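In Defense of the Fake Fruit Bowl

My mother-in-law has a rule that everything on a table should be either edible or useful, and every November I fail it, because every November I get the fake fruit out. I've been doing this for years now and I have no plans to stop. I'd like to make my case.

First, let's be fair about real fruit. Real fruit is great! I eat it every day. But a bowl of real fruit as decoration is a part-time job. The bananas go first (you all know this), and then they take the peaches down with them, and by the weekend you've got a cloud of tiny flies and one sad lemon that has gone hard as a golf ball. I did this for a whole October once, the year I was trying to be a person with a lovely kitchen, and I kept my grocery receipts. I spent 132 dollars on fruit for that bowl. We ate maybe half. The rest went in the compost, and we don't even have a garden, we just have a compost bin that I feel guilty at.

My whole collection now, built up slowly from thrift stores and one very good clearance shelf at Griltudetti, cost me less than that. And it's been through two moves and a dog. The dog is Oreo, and Oreo did carry off a pear, which is why I no longer own a pear.

People say it looks cheap. Some of it does! I've seen grapes that looked like bath beads on a wire. But the better stuff has a bit of blush painted on, a bit of unevenness, and if you mix your shapes you get away with a lot. I think the mistake is buying a bag of identical red apples. Go odd. Get a mango. Get a star fruit, which hardly anyone I know buys real anyway, so who's going to say yours is wrong? I also think you want one long curvy thing that goes over the rim, so the arrangement isn't just a heap of balls.

And please, a basket, with some actual weave to it. Glass bowls show up every seam. Wicker is forgiving and it makes even a plain lemon look like it came from a market.
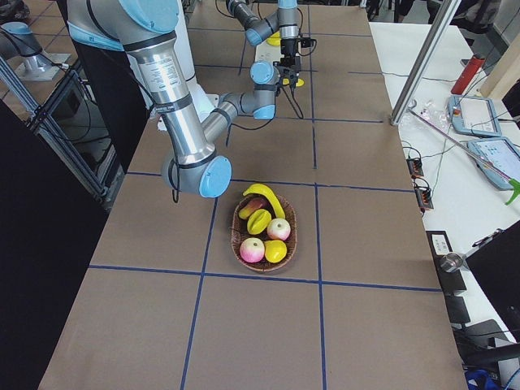

Six pieces in a wicker basket, with the banana over the rim. Brown paper on the table.

I'm a big believer in brown paper too. It's cheap, you can write on it, you can tape it, and yellow and pink look wonderful against it. A white tablecloth makes fake fruit look faker, in my opinion, and then you have to iron the thing.

The one argument I can't really answer is the smell. A real bowl of apples smells like something and mine smells like the closet it lives in. Fine. I light a candle.

So the basket's coming out again this week, and my mother-in-law can bring her own pear. She'd better keep it away from Oreo.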